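WASTDALE, April 16, 2021 — It takes a lot to pull people away from free coffee, but two robot arms and a pile of takeout packaging managed it at the Lollmont workshop open day. By midmorning the line to see them ran out the door and past the bike racks!

The arms belong to a project called Zunoleck, and their job is the messy stuff most of us handle without thinking: cups, lids, bags and those floppy cardboard drink carriers.

"Boxes are easy. A carrier bends and tears, and it never sits the same way twice," said Yuzuki Sasaki, who led the demonstration with Brahim El Fassi. "I could talk about carriers all day, and I think I did."

Organizers logged 1,234 visitors, well up on the 500 they had planned for in February. Groups of 10 went in at a time, and kids got first pick of the spots at the front. Plenty of them went straight to the back of the line for another turn.

Iman Tahiri, a science teacher, brought her whole robotics club. "They were whispering, like at a golf match," she said. "Then they all wanted to know how the fingers knew when to stop squeezing, and that was my lesson for next week taken care of."

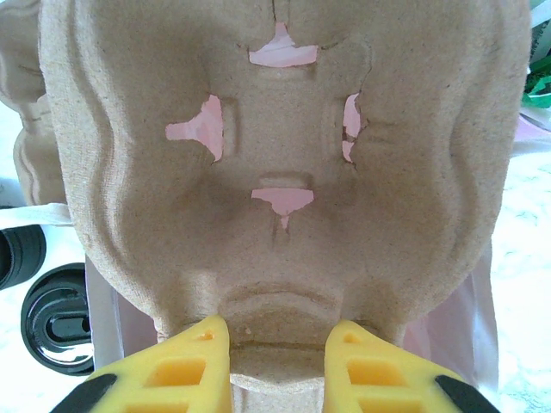
Views from the table and from the arms themselves: 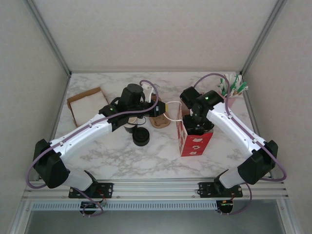
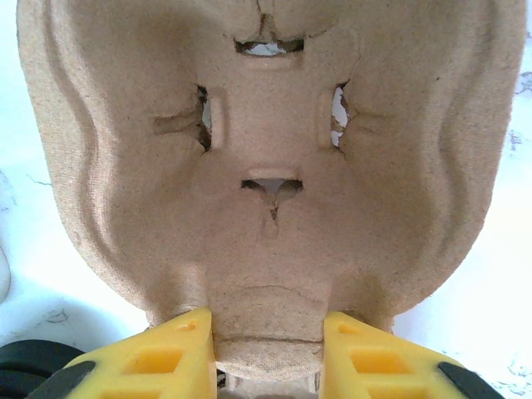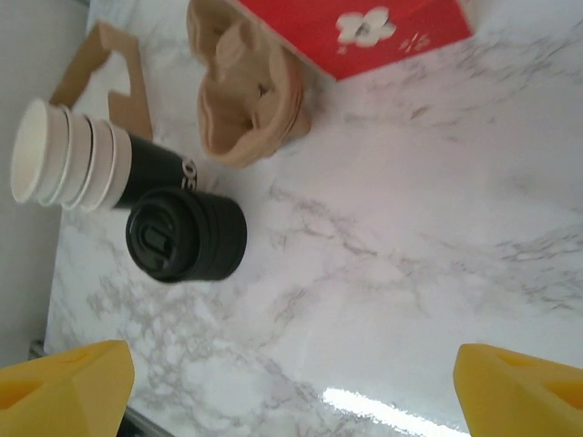
El Fassi spent a good part of the day on questions about grip. Soft things are a real headache for a machine, he told one group, and a carrier that gives a little on one side can slip or fold before the arm has time to adjust. He also let a few of the older students suggest which item to try next (lids were a big favorite).

Angeliki Michailidis, who runs the workshop, wants to hold another open day with longer sessions and more chairs. School groups can put their names down at the front desk, and Tahiri's club is already on the list.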